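Home News Workshop Contact

Firouzeh Amini looks after the tray-clearing cell at Praria. She starts with the gripper pads, before the power goes on. "Wipe them, then look for a split along the edge," she says. "We get through 2 sets by June."

Most stops come from paper. A loose napkin lifts into the suction line and the arm halts with code 13. She opens the filter cup, empties it and resets – three minutes if the seal behaves.
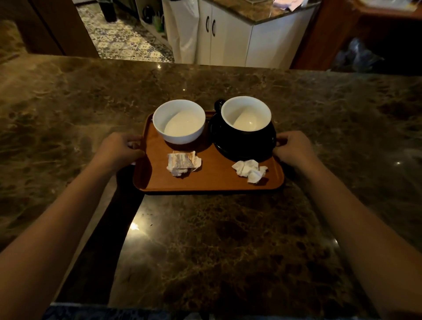
"Cups I don't worry about," she says. "A saucer is harder, it's low and it's shiny, so the sensor reads it short." She changed the height offset last year and wrote the old value inside the door.

Rostam Fallahi does the belts. He wants the spare motor moved nearer the cell. Amini has asked twice.

Contact the workshop: ext. 2251 | © Praria | Back to top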